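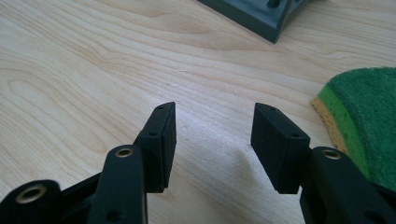
Findale Automation Users Board
Safety and Fault Reports
Thread: Loss of grip force on Brallo two-finger unit, pinch-point concern

usberg_lab_safety
Posted March 29, 2019

This report is submitted on behalf of the Usberg handling laboratory. During routine work with a Brallo hand-held gripper, the fingers opened without a command from the operator while holding a glass jar. The jar fell onto the bench and broke. The operator was wearing gloves and eye protection and was not hurt.

The unit had completed 2000 cycles since its last service. On inspection we found that one of the metal eyelets in the finger linkage had worked loose in its plastic seat. The pin could shift under load, and the finger on that side gave way. The other eyelets were tight.

We have withdrawn the unit from use and request that other sites check theirs. We would also like to know whether any member has recorded the same fault, and at what cycle count.

son_maintenance
Reply 1

Thank you for the report. Our site at Son has 19 of these units in service. Two were withdrawn last year for play in the linkage. In both cases the cause was recorded as wear on the pin, and the eyelet was not examined. We will reopen those records.

Please confirm which finger was affected and whether the pads had been changed before the fault.

usberg_lab_safety
Reply 2

The left finger, as seen by the operator. The pads were replaced at the last service. The technician used the two fixing holes and the supplied screws, and the service sheet shows no deviation.

findale_process_eng
Reply 3

I must disagree with the conclusion in the opening post. A loose eyelet does not by itself cause a gripper to open. The drive should hold the finger closed with a small amount of play present. We tested this at Findale with a deliberately worn unit, and it kept its hold on a steel block for 30 minutes. I would look first at the drive and at the trigger spring. If the spring is weak, the trigger can return partway and the fingers will follow.

The eyelet may well be a result of the drop and should not be treated as the origin until that has been ruled out.

usberg_lab_safety
Reply 4

The trigger spring was measured and is within the limit stated in the manual. The drive was run on the bench afterward and held position. We accept that the eyelet could have been damaged when the jar fell, although the wear marks around the seat are dull and appear older than the incident.

A steel block is also not a fair comparison. A jar has a curved wall, and a few degrees of twist in one pad is enough to let it slide out.

findale_process_eng
Reply 5

The point about the curved wall is accepted. However, that would be a slip, and the opening post states that the fingers opened. These are separate faults with separate remedies. Was the opening recorded, or is it the account of the operator?

usberg_lab_safety
Reply 6

It is the account of the operator. The position log was not enabled. We will amend the internal report to read "loss of grip, cause under review" – the present wording claims more than we can show.

son_maintenance
Reply 7

We have now checked all of our units with the power off, moving each finger by hand and watching the eyelets. One has visible movement in the seat. It has been tagged and set aside. It has never been dropped, according to its card, which would support the view from Usberg. The card is only as good as the people who fill it in.

bench_procedures
Reply 8

A separate matter, if the thread allows it. More than 20 of our staff use hand-held units, and the written procedure says nothing about where the free hand should be while the fingers are open. Several people steady the work with a hand between the pads. If a finger can move without a command, that is an injury risk whatever the cause proves to be. We have issued a notice: no hand between the pads unless the power is off.

findale_process_eng
Reply 9

Agreed, and Findale will adopt the same wording. I still do not support a general withdrawal of the model on the evidence so far.

usberg_lab_safety
Reply 10

No general withdrawal was requested. The finger assembly will be sent to Brallo in April with the broken seat intact, and the position log is now enabled on our remaining units. Their findings will be posted in this thread.

son_maintenance
Reply 11

Please include the part number of the eyelet if they provide it. Ours are not listed separately in the spares catalog.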